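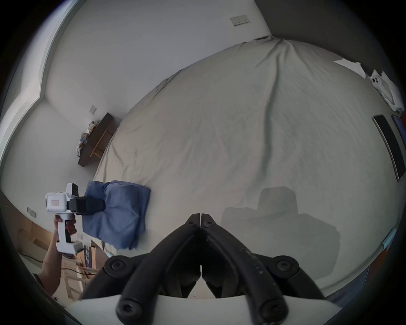 4. Planning the Purchase: Two-Hand Cloth Work

Please read this section before you send the order form for the Porus hand-held grippers. It is written for teams who will record work with clothes on a bed or on a large table. For small parts on a bench, go to section 5.

4.1 Decide the number of grippers

1. Write down each task you want to record. Mark which tasks need two hands. Holding up one end of a garment while the other hand takes the middle is a two-hand task.
2. For every work place with two-hand tasks, order one pair. One pair is used by one person.
3. Add one spare set of fingers for each pair. The fingers are ordered apart from the body, under the name Fanlow.

NOTE: The grippers of one pair must come with the same firmware. If you buy the second gripper later, tell the dealer the number of the first. 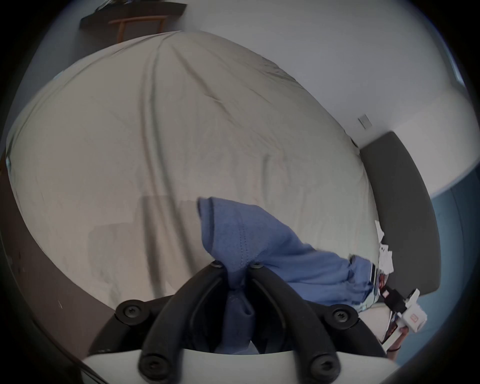

Reading time: 4 minutes

4.2 Decide the work place

4. Choose the surface first and the mounts after. A bed costs nothing if you have it already, but it is wide, and the person must reach far. Measure the reach before you pay for a table.
5. Put a fitted sheet in the budget, and a second one for the wash days. Take a plain color which is different from the clothes. A blue garment on a beige sheet is easy to separate.
6. Buy clips for the sheet. They are cheap and are forgotten in almost every order we receive.

CAUTION: Do not run the charging cables across the place where the person stands. Plan a cable of sufficient length to go along the wall.

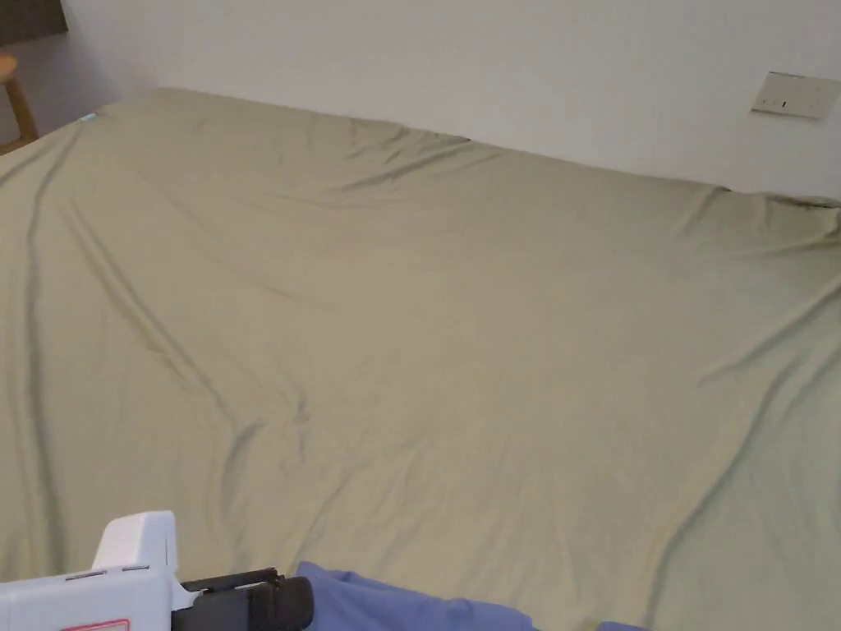
7. Count also the clothes. Knitted pieces lose their shape after many grips and should be replaced. For planning, we use 30 garments for 1,000 recordings.
8. Reserve storage before the first day. Two grippers and one head camera fill a disk faster than most buyers expect. The Lillbridge storage box can be rented by the month.

4.3 Decide the time

9. Allow 14 working days for delivery and one day for calibration. An order confirmed by Friday noon enters the line of the next week.
10. Plan the hours of the person, not only the devices. The arm becomes tired from holding the gripper, and the pauses must be paid too. In most budgets we have seen, this is the biggest line.

CAUTION: Fingers with scuffs on the surface can still be used. Fingers with a crack, or with a loose bolt at the joint, must be changed before the next recording.

Reader comments
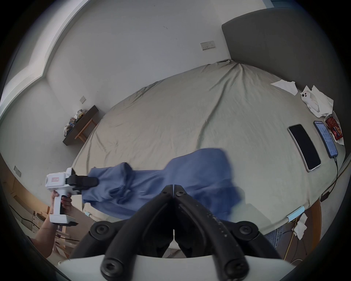 Brunello Longo: Step 10 is correct. We planned 136 hours for one person and forgot the pauses completely, so in May we had to ask for more money. Please put this step at the beginning.

Kpodo: Can the spare fingers be ordered for the left gripper only? Ours is always the first to wear, and I do not want to pay for a full set.

Reply from the editor: The left and right fingers are the same part. Order one set and use it where you need it.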